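**Ticket: heat press on station 2 prints pale on the left side**
Opened by: Waltraud Buschmann, Mundlow workshop
Sent to: Walladent support
Machine: Urneo flat press, the model with the swing arm
Status: waiting for part

**First message, 28 May 2026**

Dear support team,

we have a problem with our Urneo press and I try to describe it as exactly as I can. The transfers on the left third of the plate come out pale, and the edge of the film lifts when we peel it. The right side and the middle are good. It started on Tuesday morning with the first job of the day. The evening before, everything was normal.

What I have already checked:

- The temperature on the display reaches the set value and stays there. No error code.
- The timer is correct. I compared it with my phone.
- The transfers are not the cause. I used sheets from two different boxes and turned one sheet by 180 degrees. The pale part stays on the left side of the machine and does not turn with the sheet.
- The silicone pad is clean. I took it out, looked at both sides and put it back.
- The power cable goes directly in the wall. No extension cable.

What I have not checked: the heating plate itself. The manual says that the cover must only be opened by a technician, and I respect this.

Is it possible that one part of the heating element is broken, while the display still shows the correct number? I do not know where the sensor sits.

**Reply from support (copied from the e-mail)**

> Thank you for the clear report. The sensor on this model sits close to the center, so the display can look fine when one side is cold. Before we talk about the element, please do the paper test for pressure. Put a strip of plain paper at each corner, close the press cold, and pull. All four strips should hold with the same force. Please also tell us the setting of the pressure knob.

**Second message, same day, afternoon**

I did the paper test three times, with the machine switched off and cold.

- front right: holds firmly
- back right: holds firmly
- front left: I can pull it out, with a little resistance
- back left: comes out almost without resistance

The pressure knob is at the middle mark. When I turn it to higher pressure, the right side becomes too strong and the left is still weak. So the knob does not solve it - it only moves the problem.

I must also mention one thing which I forgot in the first message. On Monday evening the press was moved to make place for a delivery from Van Loon. It was moved by 40 cm and later put back. My colleague says it was not lifted by the arm, but he is not completely sure. I am sorry that I did not write this earlier. I did not think it was important.

**Reply from support**

> That is very useful. It sounds like the plate is not parallel, and the heat may be fine. Please check the feet first, then the two bolts at the back of the arm. Do not loosen the bolts, only see if they turn by hand.

**Third message, next morning**

Feet: the left back foot did not touch the table. I could slide a business card under it. I turned the foot out until it stood firmly and checked with a spirit level in both directions.

Bolts: the right one is tight. The left one turns by hand, a quarter turn and perhaps a little more. Under it I see a washer which looks bent, but I did not take it out.

After the correction of the foot I repeated the paper test. Front left is now better. Back left is still weak.

Then I made a test print with the normal values for cotton and the pressure at the middle mark. 20 seconds, then 10 minutes of cooling before I peeled. The pale area is smaller than before, but it is still there at the upper left corner. We can not sell this.

For the job sheet: light colors are affected in the same way as dark ones. I did not test polyester, it would only cost us material.
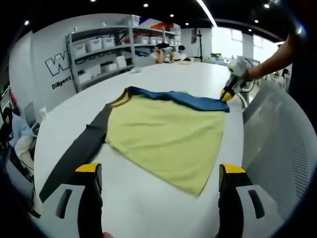
*Short-sleeved T-shirt, pale yellow-green, on the white work table.*

**Questions which are still open from our side**

1. Can I tighten the left bolt myself, and with which force? I have a torque wrench, but I find no value in the manual. In my edition the page about the arm has only the drawing.
2. Is the washer a normal one, or must it be ordered from you?
3. Can we work with the right half of the plate until then? We have an order of 900 pieces with small chest prints, and these would fit on the right half.

**Reply from support**

> 1. Please wait with the tightening until the washer is replaced. A bent washer will pull the arm sideways again.
> 2. It is a spring washer that we keep in stock. We send two, plus the arm page from the newer manual with the torque value.
> 3. For small prints, yes, if the paper test on the right half is equal front and back. Check it every morning, and stop if the left bolt turns further.

**Fourth message**

Thank you, this is clear. I have put a note on the machine: "Right half only, do not move, do not turn the bolt." I marked the position of the bolt with a white pen, so we see when it changes.

The paper test on the right half is equal, front and back. We started with the chest prints and the first pieces are good.

Please send the washers to the workshop address and not to the office, the office is closed on Fridays. I leave the ticket open until the part is mounted and I have repeated the test at all four corners. The yearly service is planned for September - please add the bolts of the arm to the list for that visit.

Kind regards
Waltraud Buschmann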